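4.3 Storage at the margins of the work surface

The literature on household and workshop clutter has been preoccupied with the horizontal. Desks, benches and kitchen counters are surveyed, photographed and scolded, while the wall behind them gets a sentence near the end. Our second survey wave, run in August, tried to correct this by asking respondents to list every item kept above or beside their main work surface, and to say when they had last used it. The 253 completed forms yielded 3,718 items, a figure that rather dampened the team's enthusiasm for coding them by hand.

We sorted items into the two classes proposed in Section 2. Working items are those the respondent could connect to a task. Resident items are those the respondent could not, or could connect only after a pause and some creative reasoning. Coders agreed readily on tape measures and scissors. They agreed much less readily on single gloves, dried-out markers and the keys to unknown padlocks, all of which were defended on the forms with a vigour seldom applied to the tape measures.

Height made a difference. Items within easy reach were mostly working items, as every organizing manual since the invention of the pegboard would predict. Above shoulder level the proportions shifted toward residents. Respondents at the Brulent site described their upper shelves as "overflow", a term we retained for its optimism, as nothing in the forms suggests that anything ever flowed back down.

Cordage deserves its own paragraph. Rope, yarn, twine and string were reported by respondents in every occupation we sampled, including several with no apparent need to tie anything to anything. Few of them stored it coiled. The Iltance scale of tidiness, which we adopted for comparability with earlier work, has no category for a tangle, and we were obliged to score such bundles as "other, soft".

Hooks behaved differently again. Respondents reported putting up a row of hooks in a burst of resolve, and the first thing hung there was often decorative. Key rings, charms and small toys were common, and respondents were unwilling to call them clutter. We classed them as residents, over some written objections.

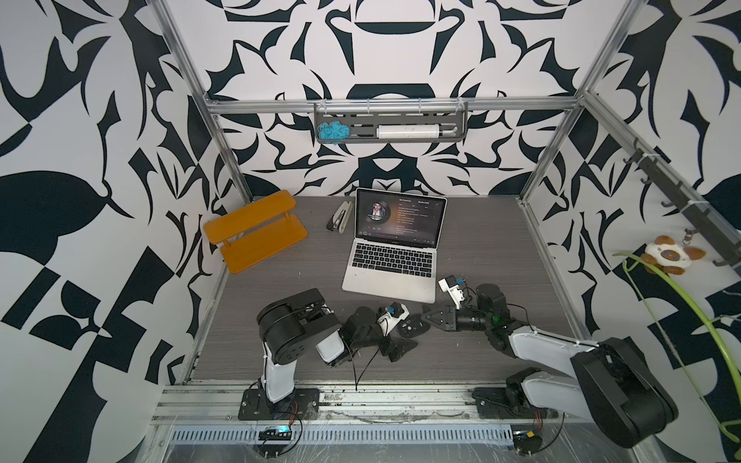

Figure 7. Wall and overhead storage: a hanging shelf with light-blue cordage and a roller; at right, a row of hooks with a plush cat below.

Whether residents do any harm is a separate question. The Windeo checklist treats each one as a small failure of discipline and awards marks for its removal. Our respondents did not report losing tools among them, and a good many could name the exact position of an object they had not touched in years. We return to this point in Section 5, where the follow-up interviews suggest that people who cleared their upper shelves had, for the most part, moved everything to the garage.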